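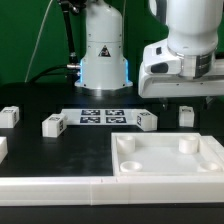 Last updated in May, mostly to fix the part about the wardrobe

I have been trying to write about laying out parts for nearly a year, and every draft turned into a complaint about a wardrobe. So let me get the wardrobe out of the way first.

It was called the Azar. It came in three boxes, one of which was addressed to a different apartment, and the instructions opened with a drawing of a smiling person standing next to all the pieces spread out on a floor the size of a tennis court. I skipped that page. I own a bedroom with a bed in it. I started at the step with the first screw, like an adult, and by late afternoon I had a wardrobe with one side panel facing the wrong way, so that the unfinished edge greeted anyone who came in. It stayed like that through two leases. When I finally sold it the buyer asked if that was a design feature and I said yes.

The smiling person was right, is my point. You lay everything out. You look at it. Then you pick something up.

These days I do my putting-together on a black tabletop with white pieces: blocks, a square tray with walls and a peg near each corner, a long white rail along the front. None of it is going to hold anybody's shirts. It still has every one of the problems the Azar had, at a size where I can be defeated without moving the bed.

A word about the black. If you are choosing a surface to put small white things on, get black, and get it matte. I spent a long time working on an oak-look kitchen table, which is a lovely background for toast. Anything pale just sank into the grain. I once spent twenty minutes hunting for a white end cap from a shelf kit (a Drovus, now discontinued, may it rest) and found it by leaning on it. On black you can see the whole situation at once, including the parts of the situation you'd prefer not to see, such as how far apart you've let things drift.

The price is dust. A black table shows every crumb of it, and whatever you wiped it with. I have a gray cloth that leaves lint and a blue cloth that leaves streaks and I rotate them out of fairness. There is a product called Cisodon that is supposed to deal with this. I bought a bottle, used it twice, and can report that the table smelled like a pear for a week.

The green behind it all I have come around to. At first I thought it was a bit much, like working inside a lime. Now when I sit down to anything in front of a regular beige wall I feel underdressed.

As for the laying out itself, I have a method, which I'd describe as spacing things out until I stop being annoyed. The tray goes front right. I'm right-handed and most of the fuss happens at the tray, so it may as well happen near me. The flat board goes toward the middle. The blocks go wherever, and I mean that as policy. I used to line them up in a neat row like a hotel breakfast, and it looked terrific, and then the first one I picked up would nudge its neighbor, and the neighbor would nudge its neighbor, and there went the breakfast. Scattered is better. A bit of empty table around each piece gives you room to get hold of it, and you can come at it from whichever side you like.

Jianguo Fang, who has watched me do this, told me it looks like I dropped them. I've decided to take that as a sign of a natural style.

Then there is the matter of which way up. A block seems like it should be the one object in the world that doesn't have an opinion about that. Mine have printed markers on them, though, and one has a knob on the end, and as soon as a thing has a knob on the end it has a top, and a bottom, and a bad mood if you confuse them. I've found it pays to stand the knobbed one up early and look at it for a while before doing anything ambitious. Lying down, it looks like it could go in any direction.

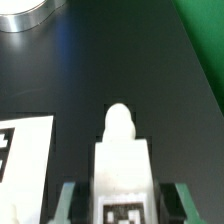
Standing up, it has a direction, and you can stop turning it over in your head and start thinking about where it belongs. I know how that sounds. I also know that the Azar side panel had a finished edge and an unfinished edge, and that if I'd stood it up against the wall for even ten seconds I would have spared several houseguests.

Pegs are the other subject on which I've become tedious. A peg looks like an invitation. You see one sticking up and your hand wants to put something on it. The trouble is that pegs come in groups, and they don't always match. In the tray the back pair stands taller than the front pair, and it took me an embarrassingly long time to let that fact into my life. I'd set the tray down any old way and then wonder why everything in my plan seemed to be rotated. Now I put the tall ones at the back every time, whether it matters or not. It's the same instinct that makes me put the big spoon on the same side of the drawer.

I have also given up on pressing. There's a certain kind of person, and I was raised by two of them, who believes that a part that won't go in is a part that hasn't been pressed enough. My father could get any dowel into any hole, and then the hole was the shape of the dowel, and so, a little, was the shelf. If something doesn't want to sit, I take it back out, put it down on the table, and have another look at which side is which. About half the time I had it backwards. The other half I had it right and put it back in exactly the same way and it went, and I don't want to discuss it.

I priced out a proper fitted bench last spring, the kind with a lip all the way around so nothing can roll off. The quote from a workshop over in Metolthorpe was 3,000, before delivery, for what I would describe as a tray you can sit at. I thanked them. I already have a tray, and for 3,000 I could buy a fleet of Azars and install each of them backwards.

What I'd tell someone starting out would fit on a coaster. Clear off anything that isn't part of the job, especially the mug. Put the thing you'll be building into where your hand already wants to be. Leave gaps. If there's a rail along the front edge, resist the temptation to park pieces up against it, they look so tidy there, and you'll be prying them back out with your fingernails. Stand the confusing one up. And do your looking before your lifting, which I realize is just the smiling person on the tennis court again, drawn with more words.

I don't always do all of this. Last month I got impatient and started with whatever was closest, and for a while it went so well that I began composing a smug paragraph about intuition. Then I had one block left over, and one place left over, and they had nothing to say to each other. I took it all apart. The second time took five minutes, most of it spent moving pieces back to where I should have left them.

There's one point I still go back and forth on, and it's whether to set the tray up first or leave it until the blocks are out. If it's there from the beginning I build the layout around it. If it comes last it ends up wherever there's a hole in the clutter, usually a little crooked, and I work crooked for the rest of the day without noticing until my neck tells me. I'm leaning toward first. Readers may have views.

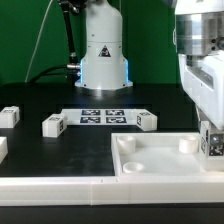 Randa Khasawneh: Tray first, always! I do model kits and the base goes down before I even open the bags, otherwise I'm building around my own elbows. I disagree about the scattering though. I put mine out in the order I'll need them, left to right, with a hand's width between, and they don't knock into each other at all. Your row probably just needed more room. Also, I had the Azar. Same panel, same way around. I told people it was the back.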